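Section 6. Comparing gripper sets on the two-arm rig

Written up by Hadi Moussa, Bruvham workshop. Changes go through me please, don't just edit the shared copy.

Read section 5 first (arm power-up, stop button, cable dressing). This one assumes both arms are homed and the head camera is streaming.

6.1 What the section is for

Picking a finger set for soft goods. Pillows, cushion covers, pet beds, floppy stuff generally. Three sets in the drawer:

Flotness F - long pointed fingers, stiff, no pads
Flotness S - same mount, short and blunt
Brurkberg pads - wide, rubber faced, need the adaptor plate

All go on the same two-screw mount. Swap time is a couple of minutes once you've done it twice. First time, allow longer, the lower screw is a pig.

CAUTION. Arm power off before any swap. Paused isn't off. The wrist can still drop when the brake lets go.

6.2 Before you start

1. Clear the floor inside the arms' reach. Shoes, straps, bags, loose leads. Move them further than you think.
2. Seat or pouf where both arms can get at the near side. Don't bother measuring, jog both wrists to it and see.
3. Check the gripper cables. Each needs a loose loop above the mount. Tight loop = wrist faults at full twist.
4. Load profile 2 on the Domínguez controller. Profile 1 is for hard objects and squeezes far too much.
5. Zero the fingers, open then closed. Wait for the tone.
6. Camera exposure to manual. Shiny tiles send the auto setting all over the place, and a washed out patch near the base of the seat will upset the edge finder.

Note: if the floor reflections are bad, turn off one row of ceiling lights. Drawing the blind does less than you'd expect.

6.3 Pillow test

Start with one arm. Two arms at once only when the single arm runs are logged, otherwise you won't know which hand did the good work.

1. Lean the target pillow against the seat, corner up. Second pillow behind it if you want the clutter version.
2. Bring the working arm in from its own side. The other arm stays open and back.
3. Close at slow speed untill the fabric bunches between the fingers. Stop there.
4. Lift by a hand's width. Hold. Look for creep on the fabric.
5. Put it down, open, back off straight. No twisting on the way out, the pointed fingers snag stitching.
6. Repeat. 12 lifts per finger set, same pillow, same profile.

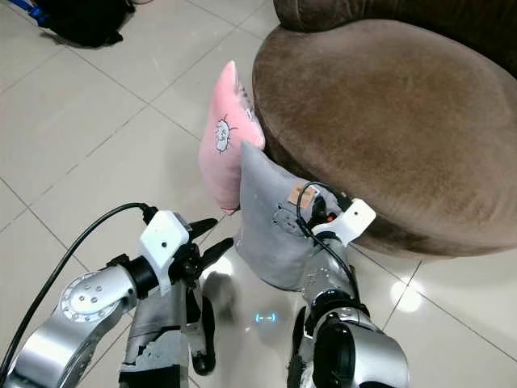
Fig. 6a. Grey pillow gripped with the right arm, left gripper open beside it. Pink pillow behind.

Log each lift as held, crept or dropped. No half marks. If the corner folds over but the thing comes up, that's held.

CAUTION. Keep the labels out of the fingers. A sewn tag will take the whole load, and you get a lovely result which means nothing.

Smooth fabrics are the awkward ones. They slide over themselves inside the grip, so the fingers look shut on plenty of cloth and it all walks out on the lift. Go deeper, not harder. More force on profile 2 just trips the current limit at 1,758 and you have to clear the fault by hand (menu, arm, faults, clear, then re-zero. Yes every time).

6.4 Results so far

May runs only. F set best on pillow corners, poor on anything flat. S set dull but steady. Brurkberg pads held well on velvet, then one pad started peeling at the edge, so treat those numbers with care till the new pads turn up. Supplier said Thursday.

I'd leave F on both arms as the default for now. Not a final choice.

6.5 Cover and pouf test

Harder than pillows. Thin cloth over a round seat gives the camera very little to go on, and the rim pushes the fingers away.

1. Lay the cover over one side of the pouf with a corner loose.
2. Right arm to the loose corner, from above. Wrist as near upright as it'll go.
3. Left arm to the rim, fingers open, don't touch yet.
4. Close right. Lift the corner clear and hold.
5. Now look at the camera view, check the left fingers still have a clear run at the rim. If the cloth has come across them, lower and start again.
6. Pull slowly to the right. Stop if the pouf slides.
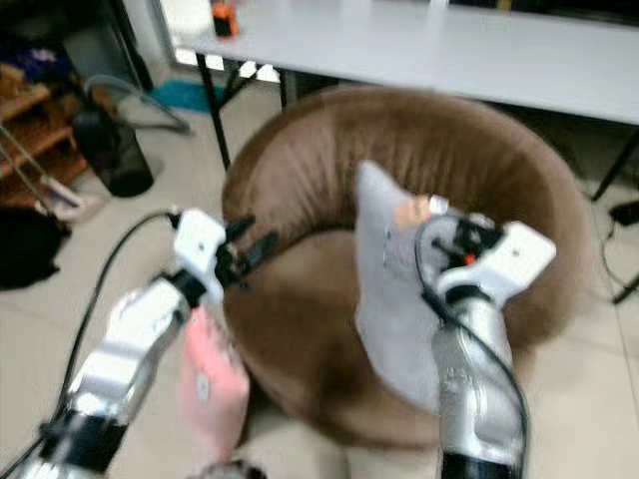 Can I fit a different finger set on each arm?
You can, the controller stores finger length per arm. Enter both lengths under Tools, zero each gripper separately, and note which set was on which side in the log. Mixed sets are fine for a quick try but leave them out of the comparison table.

6.6 If it goes wrong

Fingers close but controller says open: zero lost. Power off, power on, redo step 5 of 6.2.

Wrist fault on the way up: cable loop too tight, or it's caught behind the mount. Power off, free it, add slack.

Pouf slides with the cover: pull is too fast or too low. Halve the speed first. Grip mat under the pouf if that doesn't do it, and write in the log that the mat was used.

Left and right meet in the middle: press stop. Don't try to jog out of it. Power off, support the forearm with one hand, move by hand to the rest position. Get a second person if it's the heavy side.

Camera loses the cover: nearly always exposure. See 6.2 step 6.

Adaptor plate rattles: missing washer. Spares in the tin with the hex keys. Put teh tin back.

6.7 Finishing

1. Open both grippers, arms to rest.
2. Power off at the controller, then the wall.
3. Wipe the fingers. Velvet sheds and the fluff gets into the slide.
4. Check mount screws, finger tight plus a quarter turn. White mounts crack if you lean on them.
5. Save the log under the finger set name and arm, e.g. F-right. Not "test" or "test new".

Section 7 covers the wrist camera trial. Half written, ask me for the draft.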